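Husance Shared Laundry, equipment group
Minutes, April meeting

Present: Kristaps Paulauskas (chair), Līga Sakalauskas, Uldis Rozīte, Vija Rimkutė. Apologies: Helju Šimkus.

1. Last minutes agreed. Dryer belt still on order.

2. Folding machines. Uldis reported on the Korero offer: $1,749 a month, 30 days' notice. Līga asked what it does with a fitted sheet. The brochure doesn't say. Vija said a demo with one item on a clean table tells us nothing about a Monday-size pile, and she wants to see socks. Kristaps would not sign for anything that needs a person standing next to it. 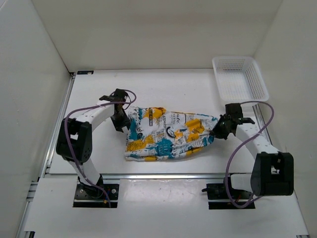
Vija Rimkutė

Two arms, one crumpled piece of printed fabric, a gripper at each end of it. Holding both ends is the easy bit. The basket in the corner is empty, and I'd want to see it full of folded work before we talk money.

Agreed: no rental for now. Uldis to ask Korero for an uncut run of 5 mixed loads.

3. Lint traps. Held over.

Closed 8:40 p.m.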